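Workshop notebook, December, 7:40 a.m.
Costume and props room, Killico spirit week
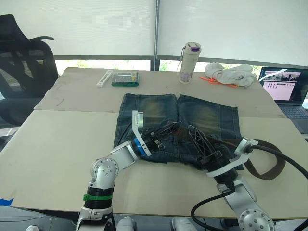 Jeans on the big table.

OK, catching up on three days of notes before first bell. Spirit week went to five themes this year and I'm still finding glitter in my coffee mug.

Decades Day was the big one for us. We lent out every vest on the rack and I wish I'd written down who took what! Next year there's a sign-out sheet by the door, even if it slows the line (it will, and the sophomores will complain). Two of the wigs came back tangled together and I've put them in the sink with fabric softener. Check at lunch.

Buttons: the Pludon press jammed again at 500. We'd promised 1,028, one for every student plus staff, so I borrowed the old Fusov from the art room and ran the rest on that. It's slower and it pinches your thumb, but the edges come out much cleaner. I'd use the Fusov for the whole batch next time and start a week earlier. The purple ink looks nearly black under the gym lights, by the way. Go lighter.

Hallway banners for Color Wars: 16 are up, 2 still need grommets. The junior one keeps sliding down by the Bashir wing stairs. Blue tape doesn't hold on that paint, so try the putty, and if that fails we hang it from the rail with fishing line and call it good.

Pep rally, the float skirt. I cut it too short, my fault, I measured with the tires flat. There's enough gold fringe in the bin to hide the gap if we stitch it on doubled. Need somebody tall for the back corners.

Things I liked: the freshmen made up their own cheer and practiced it outside my door all through third period. Loud, but really good! I want them first in the rally lineup.

To get: putty, thread, hot glue sticks (the long ones), more safety pins. Return the Fusov and its key before the art room notices it's been two days.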